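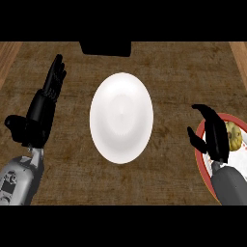
Caring for Wood Tabletops and Work Surfaces

These notes cover solid wood tables, benches and counters in ordinary household use. They do not cover veneer thinner than a business card, painted tops, or antiques with their original finish.

Identify the finish first

Most cleaning damage comes from using the right product on the wrong finish. Pick a spot on the underside or behind a leg and test in this order.

Water drop. Leave one drop for ten minutes. If it beads, the surface is sealed with a film (varnish, lacquer, polyurethane) or a fresh coat of wax. If it soaks in and darkens the wood, the finish is oil, worn wax, or gone.

Fingernail. Scrape lightly. Wax comes up as a soft gray curl. Film finishes do not.

Denatured alcohol on a cotton swab. Shellac turns sticky within a minute. Lacquer, varnish and polyurethane do not, although some lacquers soften slightly. Open a window and keep the swab away from flames.

Write the result on masking tape and stick it under the top. It saves repeating the test in a few years.

Routine cleaning

Dust with a dry cotton cloth. For food and fingerprints, use a cloth wrung out in warm water with a few drops of dish soap, then a second cloth with plain water, then a dry one. Wipe with the grain. Do not leave water standing along a raised border or in the joint where two boards meet. Swollen joints start there.

Do not use vinegar on wax or oil. Do not use ammonia on shellac. Silicone spray polishes give a quick shine but leave a residue that makes later refinishing difficult, and new varnish will pull away from it in small craters known as fisheyes.

White rings

A white ring is moisture held in the finish. The wood underneath is usually sound.

Start with time. A ring less than a day old may clear without treatment in a dry room. If it is still there the next morning, lay a clean cotton cloth over it and pass an iron over the cloth, on the lowest setting with no steam, for 7 seconds. Lift and look. Repeat up to three times. Stop if the surface feels tacky.

If heat does nothing, rub with a paste of baking soda and mineral oil on a soft cloth. This is a mild abrasive and will change the sheen, so work a little past the edge of the ring and then wax the whole top.

Black stains

A black or blue-black mark is a reaction between iron and the tannin in the wood, most often from a wet can, a cast iron pan or steel wool left on the surface. It is below the finish and cannot be wiped off.

Strip the finish from the full board, end to end. Mix oxalic acid crystals into warm water at the strength given on the package. Wear gloves and eye protection, and a dust mask while handling the dry crystals. Brush it over the whole board to avoid a pale patch. Leave 13 minutes, rinse well with clean water, and let the wood dry completely before judging the color. A second application is common on oak. Never sand wood that has been treated and not rinsed.

Scuffs and scratches

Scratches in the finish only: rub with paste wax and buff.

Scratches with bare wood showing: touch in with a wax stick one shade darker than the surrounding wood. A lighter stick will show more than the scratch did.

Dents: place a damp cloth over the dent and touch it with the tip of a warm iron for a second or two. The fibers swell back if they were crushed. They will not if they were cut. This method will mark shellac.

Re-oiling a worn top

1. Clean and leave to dry overnight.
2. Sand with the grain, 120 grit and then 180. Sand the border strips separately if the grain runs in a different direction.
3. Vacuum, then wipe with a cloth dampened with mineral spirits.
4. Flood on a thin coat of boiled linseed or tung oil. Wait 15 minutes. Wipe off everything that has not soaked in.
5. Allow a day between coats. Apply 3 coats to a dining table, more to a workbench.

Oil left standing on the surface turns gummy and has to be scraped off.

Rags soaked in linseed oil can catch fire without a spark. Spread them flat outdoors, in a single layer, until stiff, or put them in a metal can filled with water and fitted with a lid. Do not ball them up in the trash.

Full cure takes longer than the can suggests. Our shop in Turcotte allows 672 hours (28 days) before placing anything hot or heavy on a newly oiled top. Light use is acceptable after the first week.

Humidity

Wood moves across the grain with the seasons. Gaps that open in January and close again by June need no filler. Filling them in winter can force the border apart in summer. Check the screws under the top each October. They should be snug but still able to slide in their slots.

Related pages: Choosing sandpaper. Loose chair joints. Sharpening a card scraper.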